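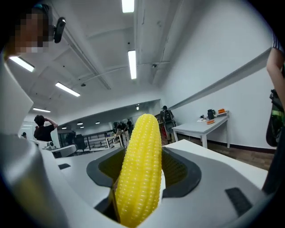 When should a car's brake fluid be changed?

Every two years, whatever the mileage, unless the handbook for your car gives a shorter interval.

KESHAM GARAGE OFFERS FREE BRAKE FLUID TESTS TO DRIVERS WHO HAVE NEVER THOUGHT ABOUT BRAKE FLUID

Closen, 12 December 2022

Henríquez Motors, the independent garage on the Kesham road in Closen, will test the brake fluid of any car or small van free of charge until the end of May. The test takes five minutes. The customer may spend them in the waiting room, where the coffee machine has been repaired to a standard the garage describes as "drinkable".

The offer follows a winter check of the garage's own courtesy cars, carried out in a spirit of some confidence. Of the six cars on the fleet, two needed their fluid changed. One of the two is driven home most evenings by the workshop manager, Lautaro Carrasco.

"I have been telling people to change their brake fluid for 14 years," said Mr Carrasco. "I would like it noted that I have now changed mine."

Brake fluid takes in moisture from the air over time. As the water content rises, the boiling point drops, and fluid that boils on a long descent leaves the driver with a pedal that goes a good deal further down than it used to. Closen has one long descent, and it ends at a roundabout.

Moisture also encourages corrosion inside the calipers and pipes. That tends to be the expensive part, and it goes on quietly, with no warning light to spoil the surprise.

The garage measures the boiling point of a small sample taken from the reservoir, and gives each customer the reading in writing. Cars that pass are sent on their way with a card showing the date of the test. Cars that fail can be booked in for a full change, which includes bleeding all the brakes and a look at the pads, discs and flexible hoses while the wheels are off. There is no obligation to have the work done at Henríquez Motors, although the staff will be polite about it if you do.

"People will spend a whole Saturday choosing floor mats," said Mr Carrasco. "I've got nothing against floor mats. They just don't stop the car."

Drivers are asked not to top up the reservoir themselves before coming in. A falling level often points to worn pads or a leak, and fresh fluid poured over old makes both harder to spot. It can also lift paint, as one member of staff discovered on his own front wing, and has asked us to leave it there.

Electric and hybrid cars are included. Their friction brakes get an easier life thanks to regenerative braking, but the fluid ages all the same, and a number of owners have been pleased to learn this and then rather less pleased.

The tests will be done with equipment supplied by Cenoten, the workshop tool distributor, which has also provided a wall chart. The wall chart is very large. Customers who show an interest in it will be told more than they need to know.

No appointment is needed for a test before ten in the morning. After that it is best to telephone, particularly if the car park looks full, as it holds five cars and one of the spaces has a skip in it. Fluid changes must be booked in advance and usually take under an hour. Classic cars running on silicone fluid should be mentioned at the time of booking, preferably in one sentence.

Notes to editors

Henríquez Motors carries out servicing, brake and suspension work, diagnostics and MOT preparation for most makes of car and light van.

Mr Carrasco is available for interview on any aspect of braking. He is also available on the subject of the roundabout, but please allow extra time.

Press enquiries should be made through the front desk at the Closen workshop.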